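Capítulo 3
Ensinar mostrando: a coleta de demonstrações

Quem chega à robótica vindo da programação costuma trazer um hábito difícil de largar: o de querer escrever a tarefa inteira. Primeiro abra a garra, depois desça, feche, suba. Nos dois capítulos anteriores fizemos isso, e funcionou enquanto o objeto ficou no lugar combinado. Agora vamos trabalhar de outro jeito, e confesso que é a parte do curso de que mais gosto - vamos guiar os braços com as nossas próprias mãos, gravar tudo e deixar que um modelo aprenda com as gravações!

Cada gravação recebe o nome de demonstração, ou episódio. Um episódio guarda, a cada instante, as imagens das câmeras, a posição das juntas, a abertura da garra e o comando dado pelo operador. Guarda também uma frase curta com o objetivo, escrita antes de começar: "coloque o sanduíche na bandeja", por exemplo. Parece pouca coisa, mas metade dos problemas que veremos na seção 3.4 nasce de frases mal escritas.

O conjunto que acompanha este capítulo chama-se Wirari e tem 872 episódios, todos de tarefas de lanchonete: servir, repor, arrumar. Escolhemos esse ambiente pela variedade. Uma garrafa é rígida e lisa, um pacote de salgadinho amassa, um sanduíche se desmancha se a garra apertar demais. O mesmo par de dedos precisa dar conta de todos eles, e é uma alegria ver como um operador treinado muda o gesto de um objeto para outro quase sem pensar. 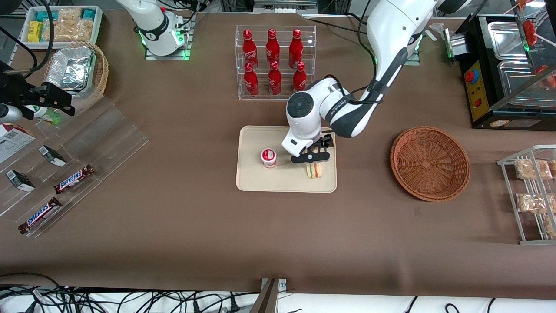
Figura 3.1 - Estação de coleta com dois braços. A garra do braço esquerdo está logo acima do sanduíche, na bandeja central.

Repare que a Figura 3.1, sozinha, não permite dizer se a garra vai pegar o sanduíche ou se acabou de soltá-lo. Um modelo que recebesse apenas essa imagem teria a mesma dúvida. É por isso que o episódio registra a sequência completa, com os comandos alinhados às imagens, e voltaremos a essa ambiguidade quando falarmos de histórico de observações.

Repare também em quanta coisa divide a mesa com a tarefa: garrafas vermelhas no suporte transparente, barras de chocolate, cestos, pacotes no expositor de arame. Uma mesa limpa daria demonstrações mais fáceis de gravar e um modelo que se perde na primeira mesa cheia.

Aitana Montoya, que coordenou a coleta do Wirari, pedia aos operadores 25 episódios por tarefa antes de qualquer treino, e trocava a posição dos objetos entre um episódio e outro. As tentativas hesitantes também eram gravadas - com uma marca própria, para que pudessem ser separadas depois.

Antes de seguir para a seção 3.1, abra três episódios quaisquer do conjunto e assista a cada um duas vezes. Na primeira, olhe para o objeto. Na segunda, só para a garra. Anote em que momento ela começa a fechar e compare com o gráfico de abertura.

3.1 O que entra em um episódio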